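Gradia Community Boards > Quests and Guides > The Cold Loom, step order and the Dramex key

pellworm
Posted 28/09/2019

Hello all. I have finished The Cold Loom on two characters now and I want to write down the order of the steps, as the guide pinned on this board is from before the patch and it sends you to Stonden too early. English is not my first language, so please ask if something is not clear.

Start by speaking to the dyer in Stonden, in the yard behind the mill. You need 27 Weaving and the quest The Salt Road must be finished. If the dyer only talks about the weather, you did not give back the lantern at the end of The Salt Road. Go and give back the lantern. The log says the quest is complete, but for the dyer it is not.

She asks you for 200 madder roots. Do not pick them. Buy them at the Karagiannis trading house, at the east gate, where they cost four coins each, so 800 coins in total. In the fields it takes a very long time and the boars there are aggressive to every level.

When you bring the roots, she gives you the Dramex key. Now comes the part where the old guide is wrong. It tells you to go directly to the mill and open the cellar. If you do this before you speak to the bell ringer, the key breaks and you must pay 100 coins for a new one. Speak first with the bell ringer, choose the second answer ("I was sent by the yard"), and wait until he walks up the stairs. Then the cellar is safe.
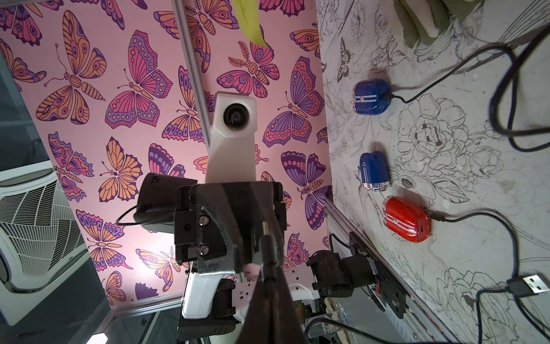 In the cellar there are four looms and each one has a cloth on it. You must pull the cloths in the right order, and the order is different for every player, so please do not copy mine. The bell ringer tells it to you in his song, but he uses the old names: "the wing" is the cloth with butterflies, "the river" is the blue one, "the ash" is the gray one and "the hand" is the one with ink drawings. Two of them are easy to mix in the torch light, so to be clear: the wing is a pink cloth with a print of butterflies all over, like the pink panel in the picture, and the hand is a pale cloth with black line drawings, like the surface on the right side. If you pull the wrong one, the looms reset and two spinners come out. They are weak to fire.

After the fourth cloth the wall opens. Take the shuttle from the chest, do not equip it, and walk back to the dyer. If you teleport, the shuttle is lost and you find it again in the same chest, so you lose only time.

Reward is 800 Weaving experience and access to the cold loom itself.

---

tarn_otter

Thanks, this is much better than the pinned one. One correction: you don't need the full 200 roots in one go. She takes them in parts. I brought them over several evenings and she kept the count.

---

pellworm

Thank you, I did not know this. Does she keep the count after logging out?

---

tarn_otter

Yes. Just don't start another quest with her in between. The dye orders use the same counter and I lost some roots to it.

---

quillback77

I don't agree about the bell ringer. I went straight to the cellar on my second character and the key did not break. I think it breaks only if you have a torch in your hand when you open the door. Did you have a torch?

---

pellworm

I had a torch both times, yes. But on the first character the key broke and on the second it did not, and the only thing I changed was the bell ringer. So for me it is still the bell ringer.

---

quillback77

Two characters is a small test. I have done it on five. Three without the bell ringer and no torch, no broken key. Two with the torch, broken key on one.

---

marshlight

So with torch and without bell ringer it broke for quillback once and did not break once? Then it is maybe a chance and it is not one or the other.

---

quillback77

It could be a chance with the torch only. I still would not tell new players they have to wait for him. He is very slow on the stairs.

---

pellworm

You need the song from him in any case, or you have to guess the order of the cloths. So you lose nothing if you speak to him first. I will change my text to say the key "can break" and I will write about the torch too.

---

quillback77

That is fair. About the song, I guess the order each time. The spinners give good silk.

---

dunlin_b

Is the second answer still needed? For me there were only two answers, "I was sent by the yard" and "Goodbye", and the first one was the yard.

---

tarn_otter

You get the extra line on top if you did the mill rats quest. It's the answer about the yard in every case, ignore the number.

---

dunlin_b

Ok good. Also I wanted to ask, what is the cold loom for? I have made one scarf on it and it was the same as a normal scarf.

---

marshlight

You need frost thread. With normal thread it is a normal loom. Frost thread drops from the things under the lake north of Stonden, and in December the trading house sells it during the winter fair, with a limit per player.

---

dunlin_b

So I have a loom I can't use before winter. Great.

---

marshlight

You can use it, go to the lake. Take a friend if you are under level 40, the big one at the bottom hits through armor.

---

pellworm

I have written to the moderators about the pinned guide. When they answer I will put the corrected steps there, with the root counter from tarn_otter and the torch from quillback77. If someone has done the cellar without a torch and with the bell ringer and the key still broke, please write it in this thread with the answers you chose.

---

saltgrass

Mine broke like that last night. No torch, spoke to him, yard answer. But I did not wait for the stairs.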